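Chapter 2
Pivots, Bushings and Spacers

After studying this chapter, the student should be able to name the parts of a simple pivot, explain the purpose of a bushing, and choose a spacer of suitable length.

Many everyday objects depend on joints that turn. A folding chair, a desk lamp and a pair of kitchen scales all contain flat bars joined by pins. When such an object feels loose or stiff, the pivots are the first place to look. The Driston course treats them before hinges and slides, as the same rules of fit apply to all three.

A bushing is a short sleeve set into a hole. It gives the pin a smooth surface to turn against and protects the bar from wear. Brass is a common choice — it is easy to machine and runs well against steel.
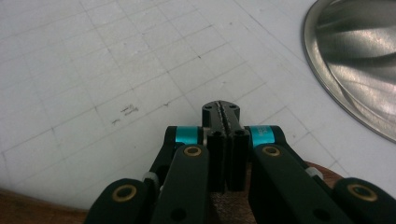
Figure 2.1 Brass bushings in the rounded ends of black link arms, with teal spacers on either side of the two black fingers.

A spacer holds two parts a fixed distance apart. If it is too short, the parts may rub; if it is too long, the joint may rock. Spacers used as a pair should be cut to the same length and checked together before assembly.

Students will need the Frota practice set for the exercises in Section 2.2. Allow 50 minutes for the first exercise, and record all measurements in the workbook before starting the second.

2.1 Parts of a Pivot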